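Call for Participants: Costume Makers and Wearers for the Grurolville Costume Weekend

We are getting ready for our June costume weekend in Grurolville, and we would love to hear from people who sew, glue, paint, style wigs or simply enjoy putting on a character and walking around in it for an afternoon. You don't have to be a professional. Plenty of us learned on a hand-me-down sewing machine with a lot of swearing, and we remember what it was like to show up the first time and not know a soul.

There are 10 places for makers, who will each get a table in the Dimunley hall to show their work and talk to visitors, and as many places as we can manage for people who want to walk in the parade.
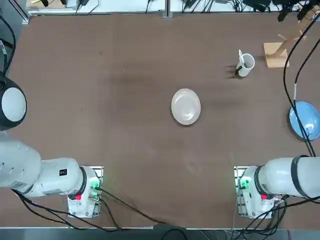 Do I have to make the whole costume myself?

Makers should have done most of the work on at least one outfit they bring, but parade walkers can wear anything they like, whether it was bought, borrowed or found in an aunt's closet.

Last year 1,851 visitors came through the doors, so please be ready for a lively room and a great many questions about foam. Children especially like to touch things! If you have a piece that can be handled, bring it along, and keep the delicate ones toward the back of your table. 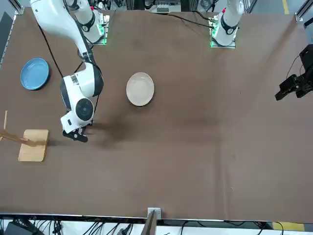 Makers will also be asked to give one short talk or demonstration over the weekend. It can be very simple — how you line a cape, how you keep a wig from sliding, what you do when a zipper gives up on you an hour before the parade. We can lend you a microphone, and someone will sit with you beforehand if you get nervous.

We cover lunch on both days and a shared room at the Stoltley guesthouse for makers coming from out of town. Changing rooms are on the ground floor, with mirrors, an iron and a repair corner stocked with thread, pins and hot glue.
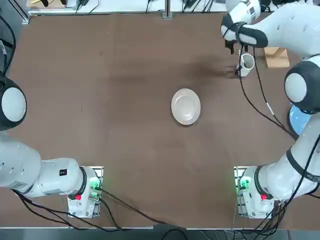 Props are welcome as long as they have no sharp edges and you can carry them through a normal doorway by yourself. Anything with wings wider than your arms should be mentioned when you apply, so that we can put you in a roomy part of the parade.

To apply, send Ville Räsänen a few lines about yourself, 2 photos of your work if you are applying as a maker, and a note about any access or food needs. Letters can be left at the Dimunley hall front desk, marked "Costume Weekend."

Posted 27 February 2020. Applications stay open until the maker places are filled.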